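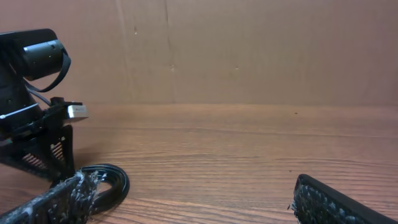 Tistholm Work Table and Backboard Set

Item no. TH-500
Made by Mandale
Page last updated 21 November 2025

The Tistholm is a plain work table with a wood top and a folding cardboard backboard that stands behind it. It is sold for photo corners, hobby rooms, school labs and any other spot where small items are set out, looked at and put away again. The table and backboard ship together in one flat box. Either one can be ordered alone as a spare.

Tabletop

The top is wood with a warm brown color and a semi-gloss finish. The grain runs the long way, from left to right as you sit at the table. Tops are not matched for color before packing, so two tables ordered together may differ a little, and the darker streaks fall in different places on each one. Knots and swirls in the grain are normal and are not accepted as a reason for return.

The finish picks up some light. If you work under a strong lamp, set it to the side and tilt it down, or turn the table until the bright patch moves off your work area. A camera stand or a small clamp base can go straight on the top. Put felt pads under anything with metal feet.

Size

Width: 1163 mm
Depth: 500 mm
Top thickness: 19 mm
Backboard height: 497 mm
Leg height: fixed, two versions (sitting and standing)

Backboard

The backboard is brown cardboard, left unprinted. It folds for storage and stands along the rear edge of the table. The fold lines stay visible once it is opened, and they get softer with use. Small scuffs and marks will show up on the surface over time. A new board costs less than repainting a wall, and most buyers change theirs once a year.

The brown is close enough to the tabletop that the two sit well together, and it doesn't throw back light the way the top does. White and black items both stand out against it. Tan and kraft-paper items don't, so for those we suggest taping up a sheet of colored paper.
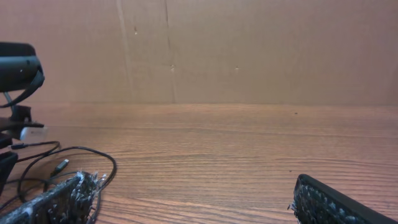
Güven Tuncer wrote in to say the backboard bowed on him after one damp March in an unheated garage. He laid it flat under some books for a few days and it came back most of the way, but he would still like to see a stiffer version for people who can't store it indoors.

A stiffer board is on our list. Until it is ready, keep the cardboard one inside and off the floor. Benedek Vass asked whether the Karaca panel clips fit. They do. Use one clip at each end and leave the folds free.

Setting up

Open the box on the floor with the printed side up. The legs are underneath the top, wrapped in paper. Screw each leg in by hand until it stops, then give it a quarter turn with the key. Turn the table over with a second person. Dragging it onto its feet can loosen the leg plates.

Stand the backboard up after the table is in place. Push it against the wall and slide the table back until the two meet.

Care

Dust the top with a dry cloth before you set anything on it. Crumbs and grit show up quickly on the grain. 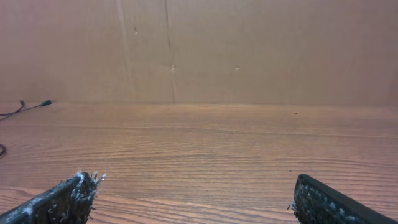

For sticky spots, use a damp cloth with a drop of dish soap, wipe along the grain, and dry the area right away. Don't use scouring pads, furniture polish or glass cleaner. Polish leaves a film that makes the shine uneven, and it is hard to get off again. Light scratches can be filled with the Irkent wax stick in the brown shade. The stick isn't included.

Keep the backboard dry. Brush it off with a soft brush or a clean paint brush. Tape comes off best if you peel it slowly, low to the surface.

In the box

One tabletop
Four legs with plates and screws
One leg key
One folding backboard
Four felt pads

Shipping and returns

Tables ship flat by ground freight. Backboards ordered alone go by parcel post. Unused sets can be sent back in the original box, with all screws and plates. Backboards that have been taped or clipped can't be returned.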